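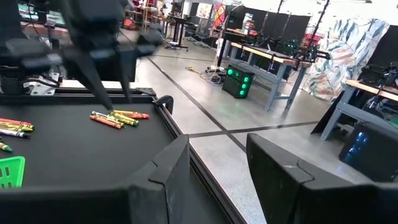

Crayons out on the black-topped table at Poststead, with the green basket at the corner.

Poststead crayon sort reaches the yellows

12/3/24

The great crayon sort at Poststead has moved on to yellow, a colour that was expected to be easy and has been the subject of two meetings.

The crayons came out of the old art cupboard at Unach when it was cleared in May. They arrived in biscuit tins, a bread bin and one boot, and were tipped together on the first morning by somebody keen to get going. The official tally stands at 1681, including stubs but not crumbs. Another 97 were turned down for being shorter than a thumbnail, and a separate row is now under way over whose thumbnail was used.

Severyn Kuzmenko, who drew up the sorting rules and has been asked to draw them up again, said the work was going well by the standards of the work.

"Red is red, up to a point," he said. "Then you get a yellow-green and everybody has a view. I've heard it called lime, pear and 'the ill one'. It's a crayon. It has to go in something."

Under the rules as they stand, yellow-green goes with green if the wrapper says green, and with yellow if the wrapper is missing and the person holding it is in a hurry. White has a box of its own, being the colour that comes back in the best condition. Schools send it back year after year with the point still on. Orange was settled early and has given no trouble.

The tubs and baskets were bought in from Shevchuk, the hardware shop by the bus stop, which had green plastic ones in stock and did not have the colours asked for. The plan to put each crayon in a basket to match has therefore been dropped.
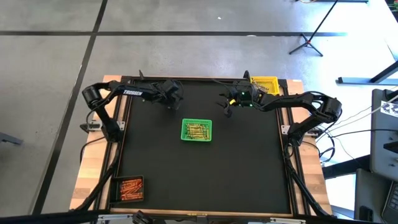
Sorted crayons are to be made up into mixed packs and sent out to playgroups, which means that everything so carefully separated will be put back together again by the end of the month. Kuzmenko said this had been pointed out to him. He said you could not mix a thing properly until you knew what you had, and that he would rather not go over it again before lunch.

Each pack will hold one of every main colour and a spare red, red being what children eat first. The Pronura playgroup has asked for extra black, and has been told there is hardly any black, as there never is.

Brown has yet to be started. There is a great deal of it. Anyone with crayons of their own to hand over is asked to hold on to them until the browns are done, and to leave the wrappers on. Felt tips will not be taken under any circumstances, following the business with the lids.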